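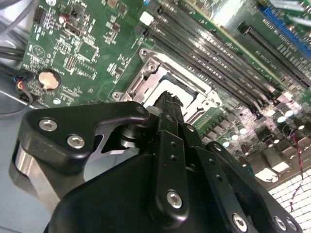 Figure 1. Gripper above the open processor socket, wrist camera view.

3. Setting up and looking after the cell

3.1 Background

Our group took over the Fokport cell in February from the previous year's project. The cell is meant for taking desktop computers apart so that the parts can be sorted and reused. We did not build the arm or write the motion planner. Our job was to get the cell back to a state where it could be trusted to reach the same point on a motherboard twice, and to write down how to keep it there. This chapter covers the mechanical setup, the gripper service and the wrist camera calibration. The software is covered in chapter 4.

3.2 State of the cell at handover

The handover notes were two pages long and mostly about passwords. The arm homed without errors, but when we sent it to a taught point above the processor socket it stopped to one side of it, and by a different amount each time. We first suspected the calibration file and lost most of a week on that. The file was old but not the main fault. The screws holding one of the gripper brackets had worked loose, and the bracket could be moved by hand.

We also found that the home position had been taught with an earlier set of fingers fitted. The Griviment fingers we were given are longer, so every taught height was wrong in the unsafe direction.

3.3 Gripper service

The gripper is held together with hex-socket screws, several of which are hard to get at with the gripper on the arm. We removed it for the first service and have done it in place since then. The order we settled on is:

Switch the arm to hold and close the air valve.
Wipe the link plates and finger tips with a dry cloth.
Check each hex screw with the short key. Mark any that turn.
Take marked screws out one at a time, clean the thread, add thread lock and refit.
Open and close the fingers 100 times with nothing in them.
Check the marked screws again.

The repeated opening and closing takes a few minutes and feels like a waste of time, but on the first service two screws moved during it. None have moved since.

The serrations on the finger tips collect dust from the cases. An old toothbrush works better than the cloth for this.

3.4 Wrist camera calibration

The camera sits close to the gripper, so a large part of every picture is taken up by the gripper itself. This is useful in one way: if the gripper appears in a different place from one day to the next, either the camera or a bracket has moved. We now save a reference picture each morning before any work starts and compare it with the one from the day before.

For the calibration proper we used the routine in the Ông toolbox, with a printed grid. We took 43 views and threw away the blurred ones. The result was loaded into the controller as file 1017, and that is the file the cell uses now. The older files are still on the machine and should not be deleted, as the chapter 4 scripts read their headers.

3.5 Placing the computer

The computer goes on its side on the slotted aluminium surface with the side panel off and the interior facing up. Beside it is the fixture plate with the holder blocks. We kept the layout from last year because moving the plate means teaching every drop-off point again.

The arm reaches down into the case from above. The tight spots are around the expansion cards and the drive cage, where there is little room for the gripper to turn. We set a slow zone inside the case — any move below the rim runs at 19 per cent of full speed. It makes the cycle longer, and we accepted that after one of our early runs bent a slot cover.

The cable on the arm needs checking before each session. It should have enough slack for the wrist to turn fully both ways without pulling.

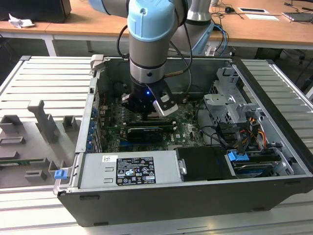
Berhanu Zeleke wrote in his comments on our draft that the slow zone should start well above the rim, as a drive cage or a bent bracket can stand higher than the model expects, and he asked why the cable check was left to the eye. We have raised the zone. The cable check is still done by eye, but there is now a strip of tape on the arm showing where the loop should hang.

3.6 Remaining faults

The home switch on the second joint sometimes needs two attempts. Renata Mansilla replaced the connector and it improved, but it has happened again since. The spare switch is in the Grasadside box under the bench.

We did not have time to repeat the calibration with the cell warmed up. All of our views were taken soon after switching on, so next year's group should do this before changing any taught points.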